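**Birniren Athletic Supporters' Forum > Tickets and Travel > Away matches**

**Topic: Loyalty points for the Grekilow semi-final**

### Supporter Liaison (club account)

10th April

Good afternoon. The Club has received a number of questions about the sale of tickets for the Ramanauskas Trophy semi-final away to Grekilow Town. The arrangements are set out below and replace those printed in the last matchday programme.

Season ticket holders with 70 or more loyalty points may buy one ticket each during the first sales period, which will stay open for 24 hours. Any tickets that remain will then be offered to all season ticket holders, and after that to members. There will be no general sale. Tickets for the accessible area are handled separately by the ticket office and should be requested by telephone.

Members are asked to check their points balance before the sale opens. Points for the league match at Leltunano have now been added.

Joon-young Tak
Supporter Liaison Officer
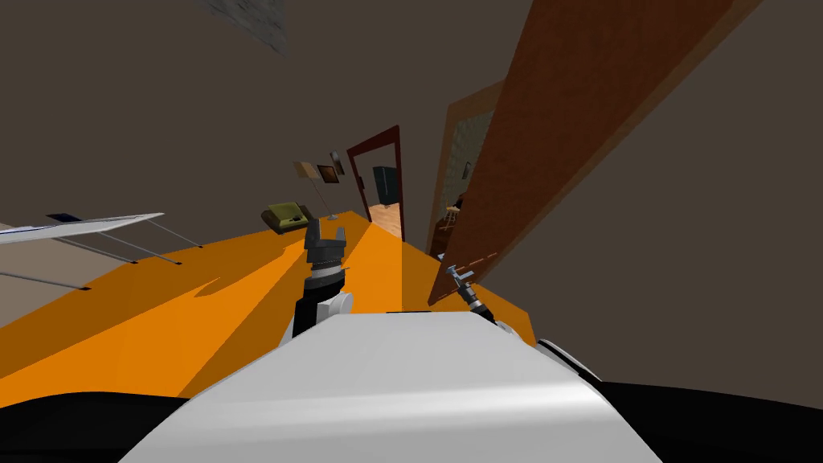
### Reply from eastbank_row_k

Thank you for publishing this. I should like to register an objection to the one-ticket limit. My daughter and I each hold a season ticket, but hers is a junior one and she only began travelling to away matches in the autumn. I have 106 points and she has well under the number required. Under the arrangement used for the quarter-final I was able to buy for both of us on my own account. Under this one I can buy for myself and must hope that she is successful in a later period, possibly in another part of the stand.

I doubt that the Club intended to separate children from their parents. Could the limit be looked at again for juniors?

### Reply from halfwayline

I have sympathy with the previous poster but must disagree on the general point. The quarter-final arrangement allowed a holder with enough points to buy for anyone at all. Several supporters who had been to every away match in the league missed out, while seats near me were taken by people who could not have named the back four. The points scheme exists to reward attendance. If points can be lent to another person, they cease to measure anything.

A narrow exception for juniors would be acceptable to me, provided that the junior is a season ticket holder and is named on the same account.

### Reply from eastbank_row_k

That would meet my concern entirely. I was not asking for more than that.

### Reply from mrs_pell

May I raise a separate matter? The notice says that points for Leltunano have been added. Mine have not. I attended, I have the ticket stub, and I travelled on the second official coach. My balance stands where it did before the match, which leaves me five points short of the first sales period.

I telephoned the ticket office this morning and was told that the matter would be passed on. I was given no reference number.

### Reply from Supporter Liaison (club account)

Dear mrs_pell, I am sorry to hear this. Some 105 accounts were missed when the points were loaded, all of them belonging to supporters who collected paper tickets at the turnstile office. They are being corrected by hand and the work will be finished before the sale opens. Please send your client number by private message and I will check your account myself.

On junior season ticket holders, I have asked the ticket office whether accounts can be linked in time. I will post the answer in this thread.
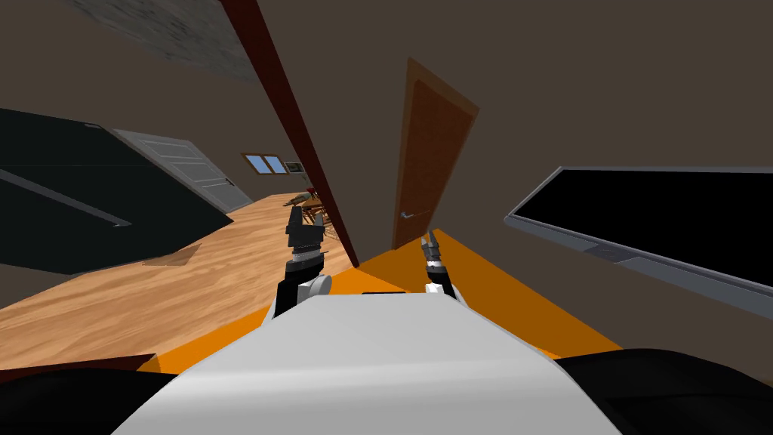
*Two arms forward, left gripper open.*

### Reply from tannoy_tim

Could I ask that the answer also deals with carers? The accessible area is mentioned, but a good many supporters who bring a helper sit in the ordinary away section by choice. At Leltunano the helper's ticket was issued without question. At the match before that it was refused and my brother had to go in alone.

I would also question whether 24 hours is long enough. Those of us who work nights will be asleep for much of it, and the website has not been dependable on the opening morning of any sale this season.

### Reply from halfwayline

The period seems reasonable to me. A supporter can buy at any hour, and there is no advantage in being first if every qualifying holder is certain of a ticket. I would ask the Club to confirm whether that is so. If the number of holders above the line is greater than the number of seats, then we are back to a race, and tannoy_tim's objection has a good deal more weight.

### Reply from old_coach_road

I have read this thread with interest and hold a different opinion from most. I do not believe that points should be used for a cup semi-final at all. They are earned almost wholly in the league, at grounds which some members cannot reach because of distance, cost or working hours. A ballot open to every season ticket holder would treat a pensioner who has sat in the same seat at home for half a lifetime in the same way as a younger person with a car.

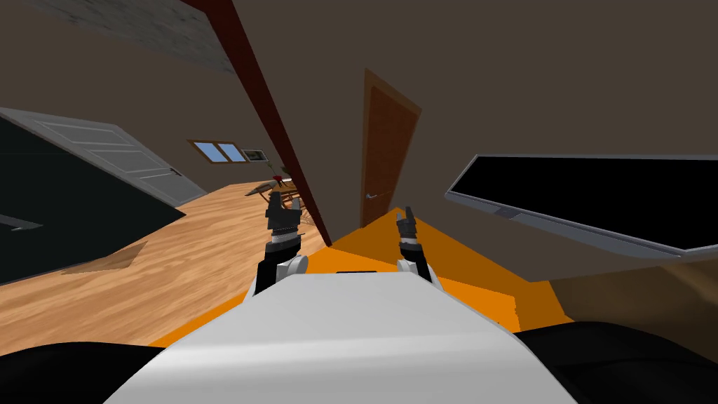

I accept that a ballot has faults of its own. Groups of friends are split, and there is always suspicion about how the draw was made. Both could be dealt with by allowing joint entries of up to four and by holding the draw in the clubhouse, where anyone may attend. Grekilow used a ballot for their own supporters in the last round and I am told that it passed off quietly.

### Reply from mrs_pell

I cannot support a ballot. I have given up a great many Saturdays and evenings for those points, including a goalless draw in sleet. It would be most discouraging to lose a place to somebody who has never left our own ground.

I can report that my balance is now correct. I am grateful to Mr Tak for a prompt reply.

### Reply from old_coach_road

I respect the effort involved, mrs_pell, and meant no slight by it. My difficulty is that the scheme rewards one sort of loyalty and leaves out the other.

### Reply from Supporter Liaison (club account)

I can now answer the points raised.

Junior season ticket holders may be linked to one adult account for this match. The adult must meet the points requirement and both parties must already hold season tickets. Requests should be made by telephone or at the ticket office window, as the website cannot process them.

Helpers' tickets will be issued in the ordinary away section where the supporter is registered with the Club as needing one. Registration carries over from match to match and need not be repeated.

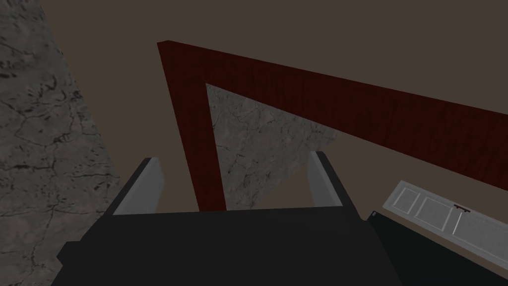 Every holder who meets the points requirement is certain of a ticket in the first period, and the allocation has been checked against the corrected balances. The period will remain at 24 hours. Should the website fail for any length of time during it, the closing time will be put back by the same amount and a notice posted here and on the main site.

The suggestion of a ballot will be placed on the agenda for the summer ticketing review. It will not be used for this match.

### Reply from eastbank_row_k

Thank you. I have telephoned and the accounts are linked – it took a few minutes. Would it be possible to have the coach times in this section as well, once they are known?

### Reply from tannoy_tim

The answer on helpers is welcome. I remain unconvinced on the sales period, but the undertaking about the website is fair.

### Reply from Supporter Liaison (club account)

Coach times will be posted in a new topic when the kick-off has been confirmed. Booking for the coaches will be open to ticket holders only.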